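My Summer of Sour Cherry Mead

I drank my first glass of mead on a Friday night in June and hated it. Way too sweet, like cough syrup with a nicer label!

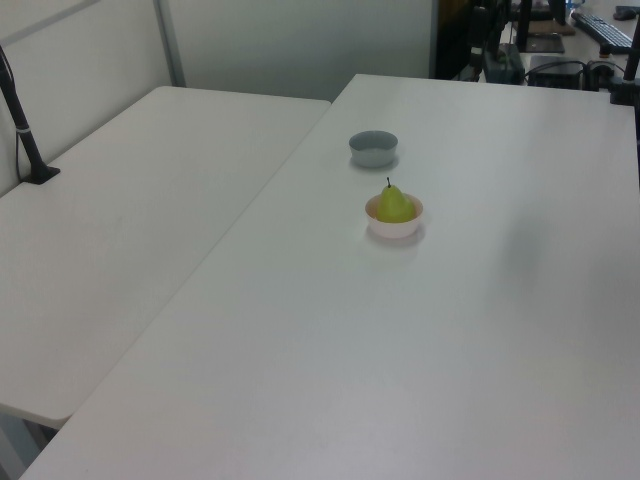
Lakshmi Rai told me I'd simply had the wrong bottle, and that a dry one, given a year to settle down, would change my mind. She even offered me a spare jug and an airlock, so I was pretty much stuck with a new hobby.

My first stop was Ostgate, the little supply shop near the train station, where I walked in for a packet of yeast and walked out $37 poorer (they had honey samples, what was I supposed to do?). I ended up with wildflower honey from Wendora, plus a bag of frozen sour cherries I hadn't planned on at all.

Mixing it took less time than cleaning the kitchen afterward. Honey, water, yeast, a good long shake, and then you wait. By the next evening the airlock was bubbling so loudly I could hear it from the couch, and I kept getting up to check on it like it was a puppy.

The cherries went in after 2 weeks, and that's where I got cocky. I filled the jug right up to the neck, went to bed, and woke up to pink foam all over the counter. Use a bigger container than you think you need, please. I scrubbed grout with a toothbrush until noon.

Bontu Lemma, who has been making the stuff for years, tasted mine in the fall and said it was "getting there," and I was thrilled. It still had a hot, boozy edge, but there was real cherry underneath, tart and a bit almondy. I've got six bottles left in the closet, and I'm leaving them alone until next June. Well, five. I opened one last night.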